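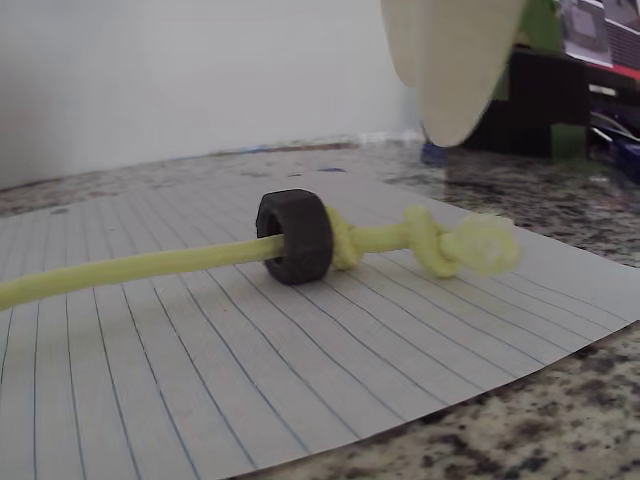

Ticket 2794: Book three in series shows book two's blurb and sample chapter

Status: Resolved
Opened by: Iolanda Bragança, Seixas
Assigned to: Asger Sveinbjörnsson, Romuseo catalog support
Product: Romuseo store pages, e-book and paperback

Original report

Our hockey romance series has three books out. The page for the third one, Overtime with You, has the right cover and price, but the blurb belongs to book two. The "read a sample" link also opens chapter one of book two. Readers are writing to the author, Érica Magalhães, to ask if she has put the same book out twice. The paperback page is fine. Only the e-book is wrong.

I have uploaded the file again and saved the blurb again. No change after 14 hours.

Reply – Asger

Thanks, Iolanda. I can see the wrong blurb on my side too. Please send the series number you typed in for book three, and tell me if the e-book was made by copying an older title in the dashboard.

Reply – Iolanda

Series number is 3. Yes, I copied book two and changed the title, cover, price and file. I do this for every book in a series and it has not gone wrong before.

Reply – Asger

That is the likely cause. A copied title keeps a hidden parent record until the first save on the Details tab. If the file is uploaded before that save, the store page goes on reading text from the parent. Please try this:

1. Open the e-book and go to Details.
2. Clear the Series field and save.
3. Wait for the green check mark, then type the series name and number back in and save again.
4. Go to Description, paste the blurb as plain text and save.
5. Upload the book file last.

Do not delete the title. It would take the reader reviews with it.

Reply – Iolanda

Done in that order. The blurb is correct now. The sample still opens with the wrong heroine.

Internal note – Svenja Reinholz

Sample is built by a separate job. It was stuck on the old file, 245 KB. Cleared it by hand and started a new build. Parent record is gone, so it should not come back.

Reply – Asger

We have rebuilt the sample. Please check in a private browser window, as your usual one may hold the old copy.

Reply – Iolanda

Sample is right on my laptop and phone. Érica has checked from her end as well. One more thing – the "next in series" link at the end of book two goes to the paperback. Can that point to the e-book?

Reply – Asger

Yes. I changed the link and it is live. Closing this ticket. If the link reverts, reply here and the ticket will reopen.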